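Kivley Support – Policy Training
Ticket: Success rate drops after mixing in the Wurnstead kitchen set
Status: Open, waiting on submitter
Component: wrist-view encoder, fine-tuning

Hello all, and thank you in advance for reading, I know these long tickets are a pain. We are trying to repeat the two-stage result from the Palavmont write-up, where the policy is first trained on wrist video only and then fine-tuned with the joint readings added back in. On our own bench data it went beautifully, and we were all very pleased with ourselves for a day or so. Then we mixed in the 578 kitchen episodes from Wurnstead and the grasp success on plates and cups went down, when we had fully expected it to go up.

What we have tried so far, in the order we tried it:

Retrained stage one from scratch with a new seed. Same drop.

Froze the encoder for the first 300 steps of stage two, then 600. The longer freeze was a little kinder to the cups and made no difference to the plates.

Turned off the color changes in the augmentation, on the idea that they were washing out thin metal parts. The loss curve looks smoother but the robot does no better with it, I'm sorry to say.

Checked the time stamps between video and joint readings. They line up on every episode we opened, so I don't believe it is a sync problem (I would have been glad if it were, we know how to fix those).

My own hunch is that the encoder is having trouble with shiny things. In the kitchen set the wrist view is so often full of bright rods and brushed steel, with the finger lying right across them, and our bench data has hardly anything like that in it. The saliency maps seem to agree. They light up on the reflections along the dish rack and pay the finger very little attention, and I would dearly like them to do the opposite.
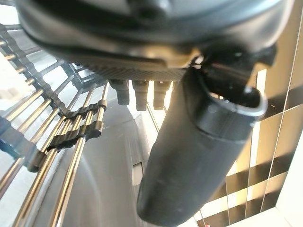 Cheng: Thanks for the careful write-up, it saves us a lot of back and forth. Before you blame the reflections, could you look at how the batches are being drawn? The default sampler weights by episode, and if your bench episodes are much shorter than the kitchen ones you may be getting a very lopsided mix of frames. Please set it to weight by frame, run stage two again with the 600-step freeze, and post both curves. I'd also run a test with the gripper area masked out. If the score barely moves, then the policy was never using the finger in the first place, and that points back at stage one.

Oh, that is a very good thought, and I'm a bit embarrassed we didn't look there first! Our bench episodes are indeed short, roughly a third the length of the kitchen ones. I have changed the sampler and started 3 runs with different seeds, so that we aren't fooled by one lucky one – we have been before. The masked test will go in the queue right behind them. I'll attach the curves and the config file to this ticket when they finish, so please leave it open for now.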